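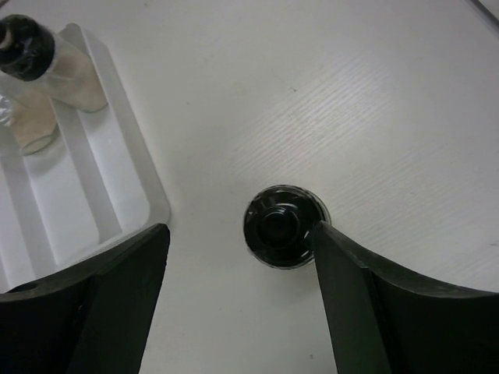 ¿Qué cambia para el personal de un taller de envasado cuando la manipulación de frascos pasa a un brazo robótico? El tiempo por unidad cambia poco; cambian el orden de las tareas, quién decide cuándo se para la línea y qué se considera un error.

Buscar en este blog Buscar

Inicio Archivo Notas de taller Contacto

1 de noviembre de 2020
Por Tamunoemi Idahosa

Trabajo en Ilto, una empresa pequeña que envasa especias molidas, sales y mezclas secas para terceros. Llevo el mantenimiento y, desde marzo, también la célula de colocación de frascos, que en la empresa llamamos Haden porque ese era el nombre de la carpeta del proyecto y quedó en la etiqueta del armario eléctrico. Varios lectores me han pedido datos después de la entrada sobre la pinza. Aquí van, con las reservas que correspondan.

La tarea es sencilla de enunciar. Los frascos se recogen de la mesa y se depositan tumbados en los canales de una bandeja blanca de plástico. El brazo se acerca con los dos dedos abiertos, uno a cada lado del frasco, cierra, levanta, gira y suelta. El frasco de pie visto desde arriba es un círculo, y para el sistema de visión un círculo negro brillante sobre una mesa clara debería ser el caso fácil. Lo es en cuanto a contraste. No lo es en cuanto a reflejos: la tapa devuelve la luz del techo y el borde transparente produce líneas que el detector interpretaba a veces como un segundo contorno, desplazado unos milímetros. Un centro mal calculado significa que un dedo llega antes que el otro y empuja el frasco en lugar de rodearlo.

Lo corregimos en dos pasos. Primero, difusores en las luminarias. Después, un umbral más conservador: si la distancia entre el frasco y uno de los dedos resulta demasiado corta en la última imagen previa al cierre, el brazo retrocede y repite la aproximación. Esto cuesta tiempo de ciclo. La alternativa era seguir recogiendo frascos del suelo.

En el periodo que tengo registrado la célula hizo 3407 intentos de agarre. De ellos, 201 terminaron en una segunda aproximación y ocho en una parada con aviso al operario. No publico la tasa de frascos dañados porque el cambio de proveedor de tapas cayó en mitad del periodo y la cifra mezcla dos cosas distintas.

Organización del puesto

Antes, el puesto de bandejas era rotativo. Se pasaba por él un par de horas y se volvía a etiquetado o a pesaje. Era el puesto menos querido por las muñecas y el más querido por la conversación, dado que la mesa permitía estar a dos personas enfrentadas. Con la célula esa mesa queda dentro del vallado durante el ciclo automático y el operario se sitúa fuera, junto a la pantalla, solo. En las reuniones previas se habló mucho de ergonomía y de seguridad, y nada de esto último. Lo planteó Chiamaka Anozie en la primera revisión, cuando la célula ya estaba atornillada al suelo.

Anozie lleva más años que yo en la planta y fue quien definió los criterios con los que se acepta o se rechaza una bandeja. Parte de esos criterios no estaban escritos. Un ejemplo: si el contenido es un polvo fino y el frasco se tumba deprisa, el producto se reparte por la pared y deja una zona turbia cerca del cuello. No es un defecto, pero algún cliente lo reclama como tal. A mano, ella acompañaba el giro. El programa inicial giraba a velocidad constante. Hubo que partir el movimiento en dos tramos, el segundo más lento, y el valor del segundo tramo lo fijó ella mirando frascos, sin instrumento alguno. Figura en la receta como parámetro de producto y lleva sus iniciales.

Me parece el punto más relevante de todo el proyecto – más que la pinza y más que la visión. El conocimiento del puesto no desaparece al automatizar, pero cambia de forma: tiene que expresarse como un número que alguien introduce en una pantalla. Hay quien se siente cómodo con eso y hay quien no. De los compañeros que rotaban por bandejas, la mitad usa la pantalla de parámetros y la otra mitad llama a mantenimiento. Lo segundo me llega a mí, y en turno de tarde puede suponer una espera larga.

Envoltorios

Otra fuente de paradas son los envoltorios. Algunos frascos llegan con film retráctil o con una capa metalizada alrededor de la tapa. Un envoltorio arrugado y brillante no tiene un contorno estable, y dos imágenes consecutivas dan dos geometrías diferentes. La empresa Muvuvov, que integró la célula, propuso excluir estas referencias del ciclo automático. Las excluimos al principio. Después las reintrodujimos con el agarre por el cuerpo transparente en lugar de la tapa, lo que exige más apertura y dedos de perfil más estrecho en la punta.

Los dedos actuales son negros y mates. Probamos un juego claro y el segmentador los confundía con la bandeja. El juego negro se ensucia menos a la vista, lo cual es un inconveniente: hay que limpiarlo por calendario y no por aspecto. El polvo de especia en la cara interior reduce la fricción. Es una tarea nueva, corta, y nadie la tenía en su descripción de puesto hasta que la añadimos.

Sobre el empleo

No se ha despedido a nadie por la célula. Tampoco se ha cubierto la baja voluntaria que hubo en verano, y conviene decir las dos frases seguidas. El turno de mañana produce aproximadamente 991 frascos colocados con una persona menos en la zona. Esa persona está ahora en el pedido de Aliyu, que antes se rechazaba por falta de manos. Si ese pedido no se renueva, la cuenta será distinta.

Pendiente para las próximas semanas: mover la pantalla al lado de etiquetado, de modo que el operario de la célula vuelva a tener a alguien a distancia de conversación. Son unos metros de cable, una canaleta y una revisión de la parada de emergencia, que debe seguir al alcance desde la nueva posición. He pedido el material y está sin confirmar la fecha de entrega.

Entrada anterior Entrada siguiente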